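Ticket 298: Gripper closes on bottle, then drops out with force limit error
Opened by: Pornthip Chaimongkol
Opened: 13 Jun 2025
Cell: Teston
Status: Waiting for parts

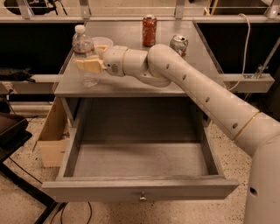

The fault comes up on the bottle-to-drawer task. The arm reaches the bottle, the fingers start to close, and the controller stops with "grip force out of range." It does not happen every time. Out of 345 runs since the last calibration, 117 ended this way. Cans and cups run fine with the same program.

Tried so far:

Restarted the controller. No change.

Reloaded the May calibration file. No change.

Lowered closing speed by half. Fewer stops, but the bottle slipped twice on the lift and one landed in the drawer on its side. Put the speed back.

Swapped the gripper cable with the one from the Slanina cell. Same error, so the cable is OK. Slanina has its own cable back.

Checked finger pads. Left one has a little play at the screw. Tightened it and got 40 minutes without a stop, then it came back.

Reply from Lilum support: pads are rated for up to 2,000 cycles and ours are past that. They also want the force log with timestamps. Sent.

Until this is closed, please don't clear the error from the tablet with a hand near the fingers. On clear, the gripper finishes the close it was doing. It caught my glove yesterday, no injury. Hit the stop first, move the bottle, then clear.

New pads ordered through Jikix. Will rerun the bottle set when they are on.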